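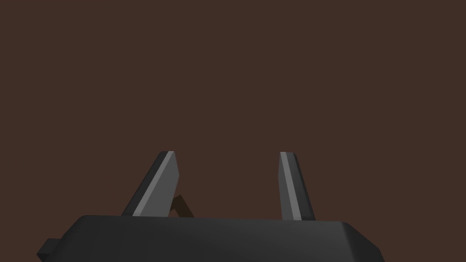

Never buy boots sitting down, Xuelian Bai told me, and never before three in the afternoon, when your feet have finished spreading. I'd been in her shop in Grundthorpe for all of two minutes at that point and was, of course, sitting down. It was quarter past ten.

I should explain that I've never owned a pair of knee-high boots that did up. I've owned plenty that did up to mid-calf and then flapped about like a pair of buckets (my sister called them my pirate years). My feet are a perfectly ordinary six. My calves belong to someone who cycled up a hill to school every day for seven years, and most boot makers seem to think that person doesn't exist, or lives in trainers.

So this January, with the sales on and a wedding coming up, I decided I was going to crack it. Proper leather, proper zip, up to the knee, and I'd wear them with a frock and feel marvellous!

I started online like everyone does. The Flillura site has a whole wide-calf section and I spent a very happy evening in it with a pot of tea. The boot I fell for was the Ren, a plain dark brown riding style with a low heel and a strip of elastic down the back. It had 1,361 reviews, and I must have read a good half of them. They were split between women weeping with joy and women who couldn't get the zip past their shins, often in the same size, which didn't help me much. I ordered two pairs anyway. One went straight back. The other I kept on the landing for a week, trying them on again every time I passed, as if they might have had a change of heart.

What I hadn't understood is that calf measurements on boots aren't like waist measurements on jeans. Some brands measure at the widest part of the leg and some measure round the top of the boot, and if you're five foot two, as I am, the top of the boot lands somewhere quite different from where it lands on the model. You can have a boot that's generous in all the wrong places. Xuelian showed me this with a tape measure and a biro dot on my tights, and I felt a bit silly for not having worked it out years ago.

Her advice was to take three measurements: the ankle, the fullest part of the calf, and just under the knee, plus the height from the floor to each one. Do both legs (my left is bigger, it's a whole thing). Write them on your phone. Then email the shop and ask for the same numbers from the boot. A decent shop will send them, and if they won't, go elsewhere.

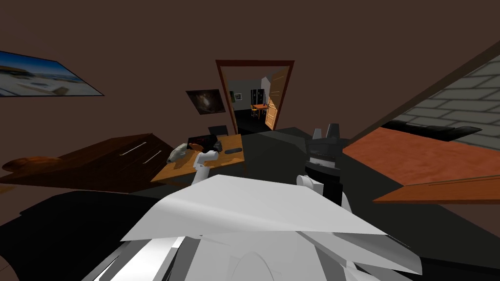
Stretching is a waste of money unless the boot nearly fits already, wrote one reader when I moaned about all this in my last column, and she'd paid a cobbler twice to find that out. Xuelian was kinder about it. Leather will give a little across the calf, she thinks, provided the zip closes without a fight to begin with. Suede gives more. Anything with a coating on it gives almost nothing, however nicely you ask.

The other route is having a panel put in. Etlow, the repair place two doors along from her, will open the back seam and let in a strip of matching leather or elastic, and I was quoted £104 for the pair. That's a lot on top of boots that cost £126, I know. But I've spent well over that on flapping ones, if I'm counting the pirate years, and a made-to-measure pair starts at roughly £300 before you've so much as picked a buckle.

I went for elastic in the end. I collected them on a Wednesday after work, put them on in the shop standing up, and did the zips to the top in one go. I walked home in them and sat through my whole tea in them too.

They do want a thicker insole, mind. The low heel is lower than I'm used to and I could feel the pavement by the time I got to the station. Xuelian says sheepskin until March and then leather, and to keep them stuffed with rolled magazines so the elastic doesn't sag at the back. I'm using old copies of this one.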